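Drudeck Guide 4 lettering template: review

21/11/2024

The Guide 4 is a flat plastic template for ruling lettering lines on comic pages. It does the same job as the old dial-type guides, but the spacing is fixed. There are four sets of holes, each cut for one letter height, and you slide the whole thing along a straightedge with a pencil point in the hole.

I used it on two minicomics between July and now, all of it on Avham smooth board with a 2H lead. The holes are clean and the pencil doesn't catch on the way in. The smallest set is tight for anything thicker than a 0.5 mm mechanical pencil, and a wooden pencil has to be very sharp to fit at all.

Line spacing is consistent across a full page width. I ruled one balloon's worth at the left margin and another at the right, then laid a steel rule across both, and they matched. The gap between lines is narrower than I would choose. If you letter with tall ascenders or stack a lot of bold words, skip a hole.

The slanted edge for italics is set too steep for my hand. Captions done with it look rushed. I went back to marking my own slope with an adjustable triangle.

The printed markings are the weak point. They sit on the top face with no coating, and the ink from a Litden brush pen took two of the numbers off when I wiped it down. Scratch your own marks into the corner before that happens. The Seol template, which I used before this one, has its numbers molded in and still reads fine.

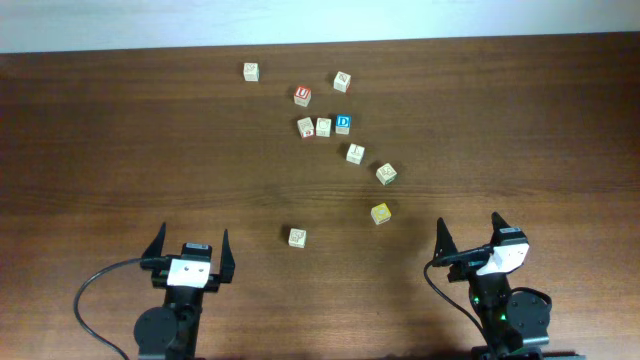 Letter blocks on a wooden tabletop.

The sleeve it ships in is thin card and splits at the fold. Keep the template in a hard folder, as a nick in the sliding edge shows up in every line you rule.

Pros: accurate holes, stays flat, easy to clean.
Cons: markings rub off, italic slope too steep, poor sleeve.

I would buy it again for upright dialogue lettering. For italic captions, use something else.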